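Accueil > Junior > La matière > Le bois
Rechercher un article OK
Dernière mise à jour : 12 novembre

Pourquoi le bois a-t-il des lignes ?

Regarde une table, une porte ou une planche à découper. Très souvent, on y voit des lignes plus claires et plus foncées. On les appelle le fil ou le veinage du bois. Elles viennent de la façon dont l'arbre a grandi.

Un arbre grandit en hauteur, mais aussi en épaisseur. Juste sous l'écorce se trouve une couche très mince, le cambium. C'est elle qui fabrique le bois nouveau. Au printemps, l'arbre a besoin de beaucoup d'eau et le bois qu'il produit est clair. À partir de juillet, il pousse plus lentement et son bois devient plus serré et plus sombre. En hiver, il s'arrête.

Une bande claire et une bande foncée font un cerne, donc une année. Dans la forêt d'Urnell, un sapin coupé après une tempête avait 31 cernes. Les 17 premiers étaient larges. Les autres étaient étroits : de grands arbres avaient poussé à côté et lui prenaient la lumière. Certains arbres vivent bien plus longtemps, parfois plus de 2 000 ans.

Quand on scie le tronc en travers, on voit des ronds. Quand on le scie dans la longueur, les ronds deviennent des lignes presque droites, ou des vagues si la scie passe près du bord du tronc. Un nœud, c'est le départ d'une branche.

Du bois clair, au veinage fin : 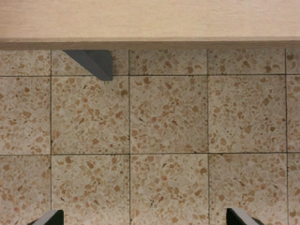
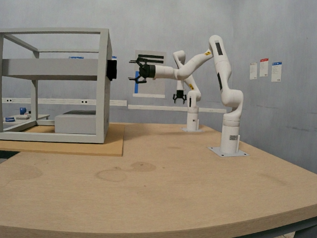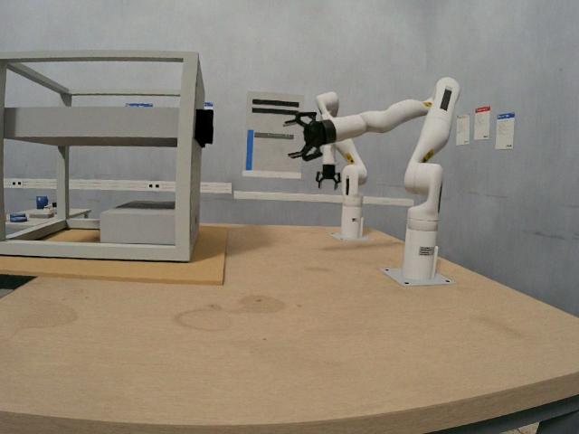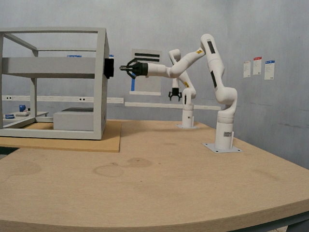
La couleur dépend de l'espèce. L'érable et le bouleau sont pâles, le noyer est brun, l'ébène est presque noir. Elle change aussi avec le temps : à la lumière, le pin jaunit.

Le fil sert aux menuisiers. Une planche se fend facilement dans le sens des lignes et difficilement en travers. À la scierie de Gava, on trie les planches selon leur fil avant de les faire sécher. Celles qui ont un fil bien droit servent à faire des manches d'outils, les autres des caisses.

À toi de jouer : pose une feuille fine sur une planche brute et frotte avec un crayon gras. Les lignes apparaissent sur le papier. Essaie ensuite avec un autre bois et compare.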